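Progress report to the Netedik Fund
Project: Stikatside Sharing Room, sorting and packing
Period covered: summer through the end of September
Prepared by Zdislava Šťastný, room coordinator

Dear friends at Netedik,

I promised you a short report this time and I can already feel it getting away from me, so please get yourselves a cup of coffee first. It has been a good few months at Stikatside, and there is a lot I'd like you to know about, including a couple of things that didn't go the way I wrote them in the application.

Let me begin with the sorting. When we moved into the Gonham building last spring, the household goods were in one enormous heap along the back wall, and finding a matching lid for anything could eat up a whole morning. As of this week we have gone through and packed 333 household items, most of them small kitchen things: cups, canisters, food containers, strainers, the odd bits that live at the back of everybody's cupboards. The heap is gone. I went and stood where it used to be on Wednesday and felt very pleased with all of us!

You may remember that our budget had a line for new storage bins. We ended up spending almost none of it, as the grocery down the street has been saving its empty cartons for us, and they are good sturdy boxes with plenty of room in them. We get milk cartons, fruit cartons, whatever came in that week, so the shelves are a cheerful jumble of colors and languages. With your permission I would like to move that money over to shelving (see further down, I'll come back to it). 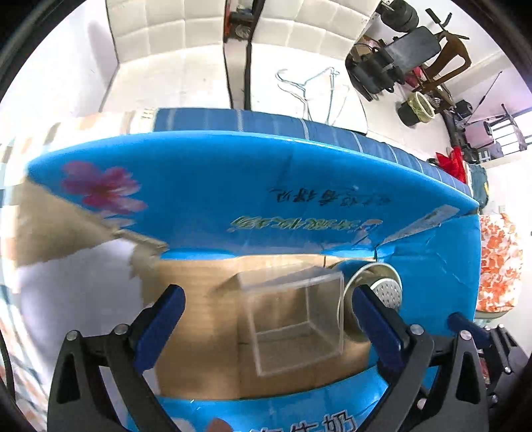 The way we pack has changed too. At first we sorted strictly by material, plastic with plastic and metal with metal, which looked very tidy on the shelf and was no use at all to the families who came in. A person setting up a kitchen doesn't want a box of nothing but plastic. So now each box gets a small mix, with a few containers of different shapes and something round to keep dry goods or tea things in, and any inserts or perforated pieces go inside the container they fit. That last rule has saved us more grief than any other. Loose inserts used to wander from box to box until we had a drawer full of them and no idea where they belonged.

We also pack with the box open on a table, on top of a cloth, and leave the flaps up until a second person has looked inside. It takes a little longer. I was the one grumbling about it in the beginning, and I have since come around, having found two of my own boxes with the wrong things in them.

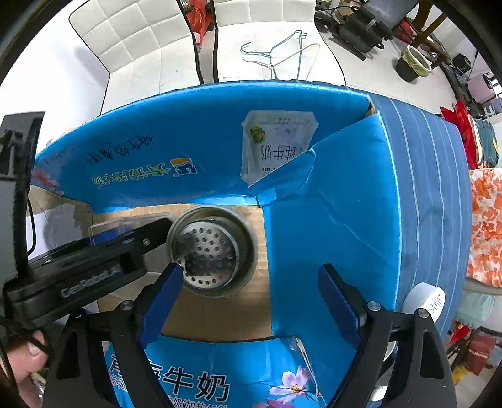 Perforated steel disc and metal container in a blue milk carton, with a clear plastic case beside them.

Now for the parts that are behind. The labels are not finished. Cartons come with their own printing all over them, and a small white label simply gets lost, so we are going to try large tags tied through the hand holes, or taped to a flap on boxes that have no holes. The Uysal print shop has offered us a fair price on a first batch, and I hope to have samples to show you at the next visit.

The shelving is the other one. Five units were planned and we have put up 2. The remaining three are waiting on the landlord, who wants to see how they will be fixed to the wall before we drill anything. He has been perfectly nice about it, just slow, and in the meantime the packed boxes are stacked along the window side, no more than two high so the bottom ones don't sag.

For the coming months we plan to finish the kitchen goods, start on the bed linens, and open the room on one evening a week for people who can't get here in the daytime. We'd need a second key holder for that, and I have somebody in mind who hasn't said yes yet.

What I need from you is a yes or no on moving the bin money to shelving, and a date for your next visit. Mornings are best, as the light is good then and the coffee is fresh.

With warm thanks from everybody here,
Zdislava Šťastný
Stikatside Sharing Room, Gonham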